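Kitidby Peg and Block in Tang: a lot of money for one hole

February 2026
Filed under: Toys and puzzles

I should say up front that I didn't want to like this. A gray block with a round recess in the top and an orange cylinder to go with it, sold as a "complete fitting experience" for $26. My kitchen drawer is full of things that fit into other things and none of them came with a leaflet.

But I get asked about the Kitidby more than any other small toy, mostly by people who have seen it on somebody's shelf and want to know if it's good or just good-looking. So I ordered one from Grellell, paid for it myself, and waited nine days for it to arrive.

The color first, because the color is what they're selling. Kitidby calls it Tang. It's orange. It's a very strong orange, and on a white table your eye goes to it and stays there, so I'll give them that much. For a small child, or for anyone whose eyesight isn't great, a piece you can find quickly is worth something. I have reviewed puzzles in tasteful oatmeal shades that vanished the moment they touched a pale rug.

The block is gray and there isn't much to say about gray. It lets the orange do the work. My complaint is that the two come only as a pair, and Grellell doesn't sell a spare cylinder. The cylinder is the part that rolls. If it goes under the refrigerator and you can't get it back, you own a gray block with a hole in it and you are out $26.

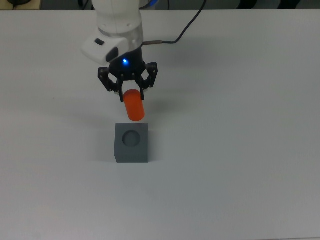
A reader who has had the set since last March wrote in to argue with me on exactly this point, saying that the rolling is half the fun, that her kids chase the thing down the hallway and bring it back, and that I review toys as if they were filing cabinets. Fair enough. She also mentioned, further down the same message, that she had bought a second set after the first cylinder went missing, so I'm keeping the complaint in.

Now the fit. The cylinder is supposed to drop into the recess without being forced, and on my set it does, provided you hold it close to straight. Tip it and it catches on the rim. I think that's the right amount of difficulty. Too much slack and there's no task left, and plenty of cheap sets are so loose you could throw the peg in from the next room. Kitidby has taken some care here and I'd be lying if I said otherwise.

What I can't tell you is whether every set fits like mine. The leaflet says nothing about how closely the parts are matched. I've had one set, and one set is a thin basis for praise. A friend's looked the same and felt a little tighter to me, but I was comparing from memory and wouldn't swear to it.

Then there's the leaflet itself, which promises "200 ways to play." I read all of it. A good many of the ways are the same way done with the other hand, or with your eyes closed, or while humming. One of them is to put the cylinder next to the block and "notice the difference." I noticed it. Strip out the repeats and what's left is putting it in, taking it out, standing it up, rolling it, and hiding it. Those are fine things to do with a cylinder. I'd have thought more of Kitidby if they had printed those on a card and stopped.

Getting the cylinder back out deserves a paragraph, because that's where younger kids get stuck. You pinch the top and lift. An adult does this without thinking about it. Small fingers slide off, and then the whole block gets turned upside down and shaken — a perfectly good solution, except on a glass table. Put a mat down. 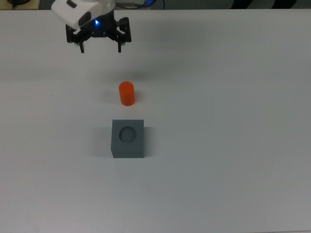

Does it need a special surface? Any flat, steady one will do, and a plain tabletop with nothing else on it beats carpet by a long way, where the cylinder won't stand up reliably.

I'd add that a slight slope is enough to spoil things. My own dining table leans toward the window, something I'd lived with happily for years, and this toy made me fold up a piece of cardboard and put it under one leg. The cylinder stands very well on a level surface. Once it's on its side, though, it goes wherever the floor wants it to.

On cleaning: a damp cloth for both pieces. The recess collects crumbs, and the leaflet offers no advice about that (200 ways to play and not one word about toast). I turn the block over and tap it, then go around the inside with a cotton swab.

The listing is vague about what the parts are made of. It says "quality material," which tells me nothing. I wrote to Grellell and received a friendly reply that also said quality material. If you're buying for a child who still puts everything in their mouth, I'd want a better answer than that before handing over any money, and I'd hold off until somebody gives one. The same listing claims a weight of 200 grams for the pair, which my kitchen scale agrees with, so somebody over there does know how to state a fact.
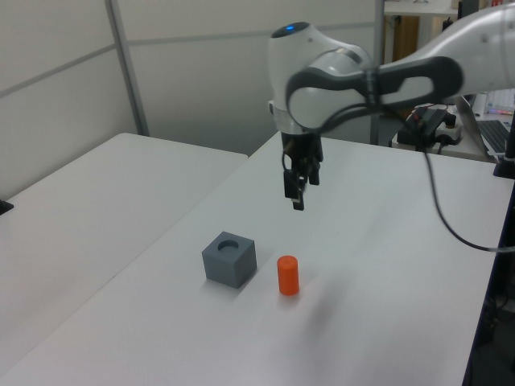
Back to the money, then. The obvious rival is the Prutthorpe starter block, which has more holes and more pegs and sells for less. I had one for a while. The pegs were all different shapes, which sounds like better value, and for an older child it probably is. It was also noisier on the eye, and the paint on the edges chipped early. With a very young child I found the single cylinder and single recess easier to explain: there's one thing and one place for it. I'm annoyed to be writing that, given what I said at the start.

I still think the price is too high. Take away the leaflet and the fancy box and I can't see where $26 went. At half that I'd tell most people to go ahead. At the current price I'd say wait for one of Grellell's sales, or look for a used set, and if you do buy used, ask the seller to confirm that both pieces are there. The ads I've seen tend to show the block and mention the cylinder.

Good: the fit on my set, the color, stands steady on a level table, wipes clean.

Not so good: the price, no spare cylinder, the leaflet, nobody will say what it's made of.

Would I buy it again? At full price, no. Mine is staying out on the table for now, with the cardboard still under the leg.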